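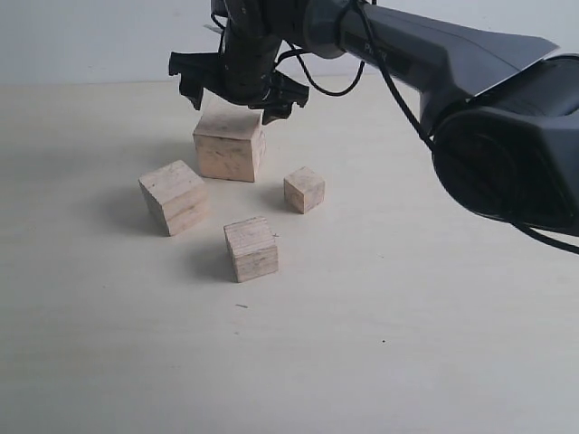 Dark grey arm, gripper pointing down at the table

Corngate restoration: worth the money?

tin_whistle
Posted 14 November 2021
Has anyone bought the new Corngate set? All of series one, the puppet kids' show that ran after the news. They want 200 dollars and say it's "fully restored". I've been burned by that phrase before.

maplebox
Got mine in June. The colour is much better than my old tapes and you can finally make out the painted hills behind the mill. The Garno episodes look great.

tin_whistle
Better than a tape isn't a high bar though. Did they go back to film or just clean up the broadcast copies?

Lis_fan_8
The booklet says film. The booklet also says Sidra Mirani built every puppet herself, and I don't buy it. Lis has completely different stitching round the mouth from the rest.

maplebox
She says in the commentary that she built them all. Why would she make that up?

Lis_fan_8
Didn't say she made it up. People misremember. She had a workshop with other builders in it by series 2, it's in the credits.

oldferry
The set only covers series one, so series 2 credits don't prove much. My gripe is the sound. Pondero's songs have been cleaned so hard he sounds like he's singing into a sock.

maplebox
Sounds fine on my speakers.

oldferry
Try headphones. The mill song especially.

tin_whistle
So film, maybe, and the songs are worse. They only pressed 600 and they're still in stock, which tells me something. I'll wait for a second-hand one. If anybody has the booklet handy, can you check whether it names the lab?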